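About Us

Home / About / Products / Docs / Jobs / Contact

Hulamo writes the software that lets two robot arms share a table without hitting each other. We don't build arms. We don't build grippers either, and judging by our one attempt in the early days, the world is better off.

We started in Patville with 2 customers, a rented unit behind a tile shop, and a planner that took so long to think that people went for lunch while it did. It was a very careful planner. It once spent a whole afternoon deciding to stay where it was, and we shipped it anyway, with a progress bar.

Things have picked up. The current release plans both arms as one body, so neither has to stand around politely while the other finishes. That sounds like a small change. It took us most of a winter and cost us a whiteboard.

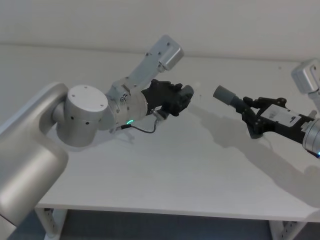

Most of what we do falls under three product names, which our customers tend to mix up, so we have stopped correcting them.

Even is the planner. It takes two arms, a list of things you'd like done, and a model of whatever they might run into, and gives back motion for both sides. The name comes from the idea that both arms should get an even share of the work. (It was also the shortest word left on the list.) Even runs 609 regression tests before any change goes in, and a good many of them are named after the mistake that made us write them. "Elbow again" has its own folder.

Mendoza is the perception side. It takes camera views from the head and the wrists and tries to get them to agree on where a thing is. Cameras are a lot like relatives in this respect. Each is sure of itself and each is a bit off, and somebody has to sit in the middle and work out a number everyone can live with. Mendoza is especially good with plain gray parts on plain white tables. We would like to say this was a strategy. It's the table we had.

Then there's the tooling, which never got a name and is what people thank us for. It records every run, lines up the camera views with the joint data, and lets you scrub back to the moment just before things went wrong. There is a search box. It works now. 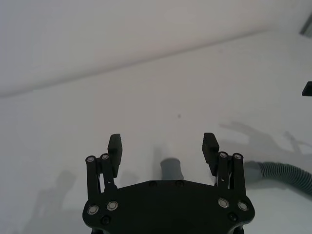

How we work

Small team, short meetings. Everyone who writes motion code also takes a turn at the bench, with a hand near the stop button, and this has done more for code quality than any review process we've tried. You write a different kind of speed limit when you're the one standing next to it.

We keep a log of every failed grasp and bad plan, and we read through it together at the end of the month. February's ran to 1610 entries. Before you close the tab: we log near misses, slow plans and anything that made a person say "huh," and one engineer has a very low bar for "huh."

Bringing a part from each side to meet in the middle remains our favorite test. A child can do it with a crayon and its cap. For software it means two grasps that are each slightly wrong, two arms with their own opinions about where the table is, and a gap that has to close at a sensible angle. Most of our good ideas came out of this one job, along with most of our swearing.

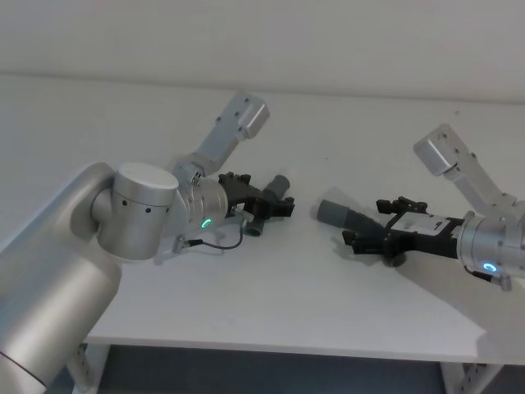

Two arms, two gray cylinders: part alignment on the Patville bench.

Who uses it

Mostly people who put things into other things. Parts assembly, kitting, lab handling, a few universities. We support 12 arm models at the moment and are slow to add more, as we'd like the ones on the list to work on a bad day too. If yours isn't there, write to us. We may say no, but we'll say it quickly.

Working here

We hire a few times a year, usually for planning or perception. You don't need a robotics degree. You should like debugging and be able to explain a coordinate transform without waving your arms, though we have all given up on that last part by midafternoon. Open roles are on the Jobs page, and when there are none, the page says so.

Visitors are welcome at the Patville office by appointment. Park on the tile shop's side and they will have a word with you.

Page last updated 21 March 2025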